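4.3 Recording a placement demonstration by remote control

This section covers teaching the Stolau arm to place a small square part on a motherboard. Complete the workspace setup in 4.1 and pair the hand controller as described in 4.2 before you begin.

1. Lay the computer tower on its side on the worktable with the open side up. Check that it does not rock.
2. Lift the retention frame of the CPU socket until it stays open.
3. Set the speed limit to 64 mm/s on the Motion page.
4. Press Record on the controller. Wait for the tone.
5. Guide the gripper to the part and close the fingers. Grip force is preset for this task. Do not change it between demonstrations.
6. Raise the part clear of all fixtures, then move it over the chassis.
7. Stop above the motherboard and correct the tilt of the part with the wrist dial.

CAUTION: Keep the fingers and the arm cable clear of the drive cage and the power cables. Contact will trigger a protective stop and end the recording.

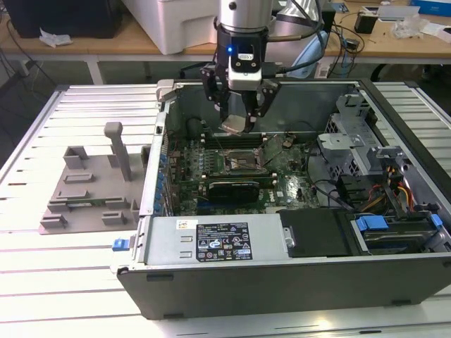

Figure 4-6. Part held above the motherboard, CPU socket open.

8. Lower the part in fine mode. Release the fingers only when the force reading is steady.
9. Retract straight up by 90 mm and press Record again to save.

Note: A single recording can hold up to 241 seconds. Longer recordings are saved in two files and must be joined before training (see 6.2).

Note: Delete any demonstration in which the part was dropped or regripped. To delete the last file, hold Back until the display shows ERASED.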